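How to Build a Shot Log for a Film Rewatch

A shot log is a table with one row per shot. It is the most reliable way to back up a claim about how a film is cut, framed or paced. Memory is poor at this work. Two people leaving the same screening will disagree on how long a chase lasted, and both will usually be wrong.

The method below is the one used for the rewatch notes on this site. It was first written up by Rukhsana Kazmi for the Hirnum film group and has been shortened here. The worked example is the opening reel of Durrani.

What you need

A copy of the film on disc or file, with a player that can step one frame at a time. Streaming players often skip to the nearest stored frame and will throw off your times.
A spreadsheet program. Any will do.
Headphones, for the second pass.
An uninterrupted block of time. Plan on four minutes of work for each minute of film.

Step 1. Set the zero point

Choose the frame that counts as 00:00:00 and write it at the top of the sheet. Distributor logos differ between releases, so do not start from the beginning of the file. Use the first frame after the last logo has faded out. If the film has a cold open before the title, the cold open still counts as running time.

Record the release as well: region, year, and the running time shown by the player. A disc made at 25 frames per second runs shorter than one made at 24, and the two sets of times cannot be mixed.

Step 2. Set up the columns

Use these headings, in this order:

Shot number
Start time
Length in seconds
Size (wide, full, medium, close, insert)
Camera (fixed, pan, tilt, track, handheld)
Content
Sound
Notes

Leave Sound and Notes blank on the first pass. Format Start time as text. Many spreadsheet programs will otherwise turn it into a time of day.

Step 3. First pass, picture only

Mute the film. Play until the first cut, pause, then step back to the first frame of the new shot. Enter its start time. Fill in Size and Camera at once, before you move on. A dissolve is logged at its midpoint. A fade to black is logged as the end of a shot, and the black itself gets no row unless it lasts longer than two seconds.

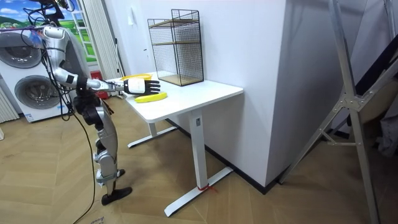

The Content column causes more trouble than the rest of the sheet combined. Write what is in view, in the present tense, in under 15 words. Leave out motive, plot and anything learned from a later scene. A good entry reads: "Silver and black robot at white table, arm out, hand flat above yellow curved object." A bad entry reads: "Robot decides whether to take the object." The second is a reading of the shot and belongs in Notes, where it can be argued over without damaging the record.

Keep your terms constant. If a prop is "yellow object" in shot 12, do not call it something else in shot 40, or the search function will miss it. Keep a short word list on a second sheet.

Step 4. Save at fixed points

Save a new copy of the file every 50 shots. Put the last shot number in the file name, for example durrani_050, durrani_100. A sort applied to one column by mistake will scramble the log, and the error may not be noticed until much later.

Step 5. Second pass, sound

Turn the sound on and watch at normal speed with the sheet open. Pause at the end of each scene to fill in the Sound column. Use D for dialogue, M for music, E for effects and S for silence. Where a sound begins before the picture it belongs to, add a plus sign to the code. Where it carries on over the next shot, add a minus sign.

Do not correct start times during this pass. Mark doubtful rows with a question mark and return to them afterward.

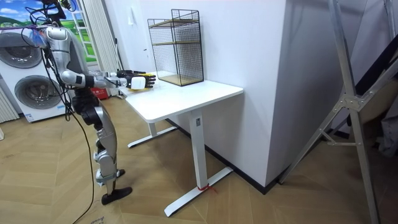 Full shot, robot in side view: arm raised over the desktop, one hand closed around a small white object.

Step 6. Work out the figures

The basic figure is average shot length: running time in seconds divided by number of shots. Leave out the end credits. The first reel of Durrani has 50 shots in 300 seconds, which gives an average of 6.0 seconds.

An average alone can mislead. One long take will pull it up while the rest of the reel is cut fast. Find the median too, and list the longest shot by number. If the longest shot is more than ten times the median, report the average both with and without it.

For a full feature, break the figures down by reel or by scene. Daniyal Pirzada's log of Skirkel has 333 shots and is split into 21 scenes, which is a workable size for comparing one part of a film with another.

Step 7. Check a sample

Pick one row in ten and check it against the film. Allow an error of one frame in the start time. If more than two rows in the sample fail, redo the reel.

Common errors

Counting a whip pan as a cut. Step through it frame by frame. If the blur is continuous and no join can be found, log it as one shot and put "possible hidden cut" in Notes.

Logging a split screen as several shots. It is one shot until the layout changes.

Changing the size of a shot halfway through. When the camera moves in, enter both sizes with a slash, such as wide/medium.

Mixing two releases. The Ustlow director's cut has extra material in the second reel, and every start time after that point differs from the theatrical version. Keep a separate sheet for each.

File format

Export the finished sheet as CSV with commas as separators. Put quotation marks around the Content column, as entries often contain commas of their own. Keep the word list in the same folder as the log.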